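Student project report, 2018-05-27

So my project this term was to try out the Kuvberg hand-held gripper kit and write up whether our department should keep it after the trial. You hold one gripper, squeeze, and the camera on top records what the fingers are doing, so later a robot arm can learn from it. No arm needed on the day!

I picked packing as my task (I'd read the Livisora worksheet back in December and liked it), with a blue bag, a coiled cable, a plastic bottle and a few other bits on the big white table.

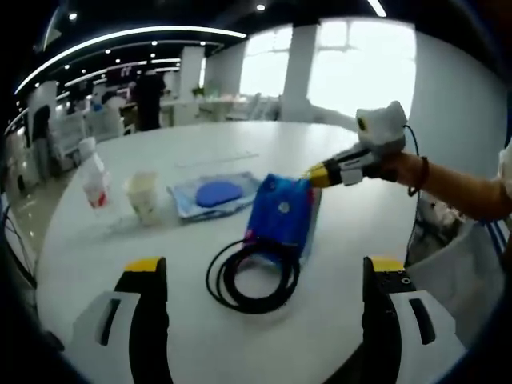
The cable was the hard one. My plan said 200 tries, and I ended up with 402 because I kept wanting better ones – the yellow tips hold a thin cord fine, but you have to come in low and squeeze slowly. My wrist got pretty tired, so I'd love a lighter version (Clumholm, if you ever make one, call me).

Setup was easier than I expected. The manual is 5 pages and I only got stuck on pairing the two grippers, which have to be switched on in the right order.
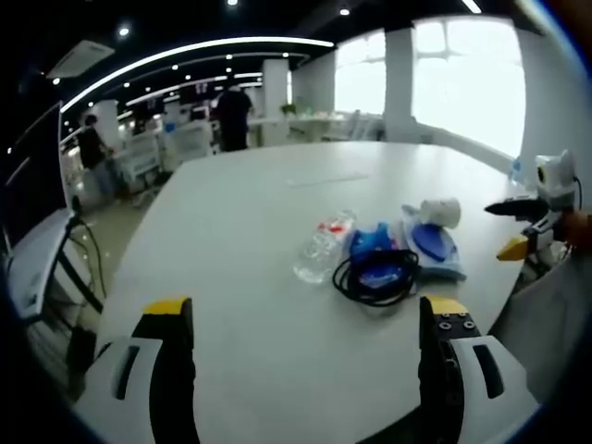 I also think the Doherty software that comes with it needs work. It saved everything, but sorting the clips afterward took me longer than recording them, and it froze twice when I tried to export the whole folder at once.

Would I keep the kit? Yes, and I'd ask for the spare finger pads too. My clips and notes are in locker 714 if next year's group wants them.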